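Home | Ask | Topics | Clubs and Comps | Members | Log in

Arm drops the hard drive in crooked, one go in three. What are we missing?

Posted in Clubs and Comps by fivura_robotics

Hi all! I help run the student robotics club at Fivura and we're having a great time with the Grarer challenge this year. If you haven't come across it, each team has to get a robot arm to put parts into a desktop computer: hard drive, processor and one stick of memory. Points for each part seated properly, points off for anything dropped, and you're allowed 4 minutes for the lot. The kids are completely hooked. One of them has started dreaming in joint angles, her mum tells me.

We start every run from a parts tray to the left of the computer, with the drive standing up in its slot. The arm takes hold of the drive there, lifts it, swings over and lowers it towards the cage.

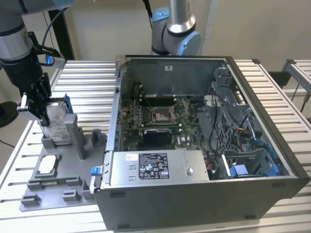
The pick is solid now. We did a whole afternoon of nothing but picks and the students were cheering by the end. Placing is another story. Around the cage the drive comes down with a lean on it, catches on the way in, and then the arm either stops on its force limit or shoves the whole tower along the bench. The lean isn't the same every time either, and that's what's driving us batty.

Things we've tried so far: slowing the last part of the move right down, re-teaching the place point, and swapping the finger pads for grippier ones. Slowing it down helped a bit. The pads did nothing I could measure. We've logged 218 attempts since we started keeping a proper notebook (the students' idea, and I'm very proud of them for it).

For reference, the full layout with the gripper well clear:
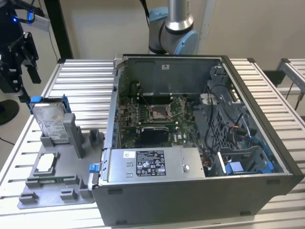

Computer on its side, tray at left with the drive, CPU and memory in their places.

Our regional is in June, so there's time, but not heaps of it. Any ideas welcome, even the obvious ones!

ketby_workshop

Oh, I love this one, we fought with it for most of a term! Two things to look at.

First, is the computer held down? If the arm can shove it along the bench then it's moving on you a tiny amount every run, even on the good ones, and your taught point is drifting away from where the cage really is. You've got a slotted bench, so use the slots! Bolt a stop against two sides of the case and put a clamp on a third. We printed ours in grey PLA one lunch hour and they're still going.

Second, check how the drive sits in the tray before you pick it. Ours had a bit of slop in the slot, so the drive could lean a little one way or the other, and the gripper would close on whatever lean it found and carry it faithfully all the way to the cage. Your random tilt sounds just like that. Tighten the slot with a strip of tape on one wall and try twenty picks. If the lean settles down to the same angle every time, you've found it, and a constant angle you can fix in the program.

If you still get variation after that, try a regrip. Set the drive down against something flat and square, open, close again, then carry on. It costs you a few seconds but four minutes is more generous than it feels on the day.

Also, do you have a wrist camera? Ours was the best teacher in the room. The students would freeze the program partway and go through the picture from the gripper's side, and suddenly all the arguments about which way was "left" stopped. 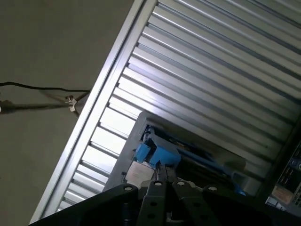

Get them to save one at the same waypoint every run and flick through them in order. Any shift in the case jumps right out at you when the pictures go past quickly, and you don't need a line of vision code to do it. One of our Year 10s ended up writing a little script that put the run number in the corner of each one so they could match them with the notebook. Highly recommend.

Good luck in June! Please post how you go, I want to hear about the CPU too. That lever on the socket gave us so much grief.

toledo_dad

use a suction cup instead. my sons team did and never looked back

Anselmo Sarmiento

Suction is fine for the processor, but I wouldn't hang a 3.5 inch drive off a small cup sideways. They're heavy for their size and it'll peel. Check your rules as well, because some years you can't change tools partway through a run.

I agree with ketby_workshop about clamping the case. I'd do that before anything else and throw out the old place point once it's done. The only thing I'd add is to look at your tool weight setting. If the controller thinks the gripper is empty when it's carrying a drive, some arms sag a little and the force readings near the cage will be off, so it may be stopping early on runs that would have gone in. Put the drive on a kitchen scale and enter the real number. Ours came to 634 grams with its bracket, yours will be different.

And approach the cage from straight along the slot for at least the last 2 centimetres. If any sideways movement is left in that stretch, it'll catch.

fivura_robotics

You're all legends, thank you! The case isn't clamped at all. It's just sitting there on the bench and I'm a bit red in the face about it. The students are already drawing up stops, and there's a lively debate over what colour to print them. I had no idea about the weight setting either, ours is still at whatever it came with. We'll do the clamp first, then the tape, then the scale, with twenty runs after each so we know which one did what. Will report back!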